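This data card accompanies the Pakier drink-can handling set, recorded at the Siltham site and maintained by Meenakshi Rao. It covers the wrist-camera recordings and describes a fault that affects part of the release. Users who train on force or finger-position signals should read the fault section before downloading.

## Contents

- 1226 episodes, one directory per episode
- Wrist-camera video, joint states, and commanded finger opening
- `faults.csv`, listing every episode withheld or flagged

## Known fault: late stop on finger contact

In December, the Garba controller began to miss the first contact signal when a finger tip met the rim of a can lying on its side. The arm should halt as soon as contact is reported. In the affected episodes it continued along its planned path for up to 200 ms before the stop took effect. 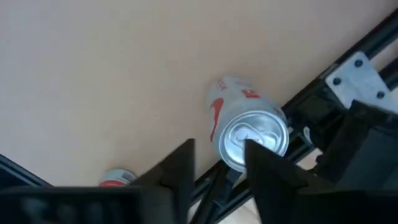

The delay was traced to a message queue shared by the contact sensor and the video stream. When the queue filled, contact messages waited behind image data. Cans standing upright were not affected, as those grasps approach from the side and close on the body at low speed.

Four episodes ended in a protective stop. No one was injured. In one of the four, the operator entered the work area before the arm had been placed in a safe state. The site procedure has been revised and now requires the stop button to be pressed and the arm status confirmed before anyone reaches over the table.

## Corrective action

1. Contact messages were moved to a separate queue.
2. Approach speed was reduced for all side-lying objects.
3. The Clevby log checker was run on the full set, and roughly 200 episodes were flagged for delayed contact.
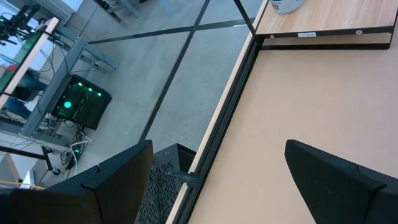
*Table edge and adjacent workbench, wrist camera view.*

## Recommended use

Flagged episodes remain suitable for visual tasks such as object detection. They should be excluded from any work on contact timing, grasp force, or stop behavior. The `contact_time` field in these episodes has been left as recorded and has not been corrected.

Reports of further timing errors should include the episode number and the controller log, and should be addressed to the maintainer.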